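Packaging Waste and Where It Ends Up
Project report by Joaquim Macedo, 13 Aug 2019

I picked cardboard for my project as our workroom seems to breed the stuff! Every delivery brings a box, and every box brings paper, bags and padding (so much padding), and I wanted to see how much could be kept out of the general bin.

Boxes and mixed rubbish on the tables in the first two, tiles in the last. 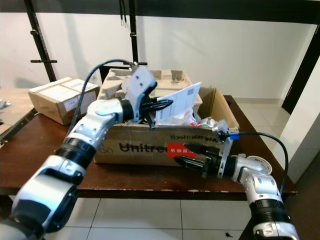
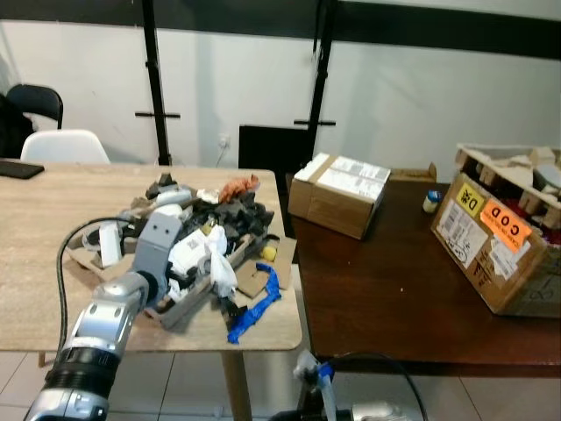
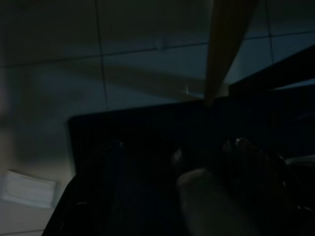 Can cardboard go in the recycling with tape and labels still on it?
Usually it can, as most paper mills skim off small bits of tape and label when they pulp the card. Food and grease are the bigger worry.

I kept a tally right through and ended up with 72 boxes, 49 of them good enough to use again, which I was dead chuffed about. The rest I flattened and tied up with string. Plastic film went in its own sack – a fiddly job, and next time I'd start that sack on day one.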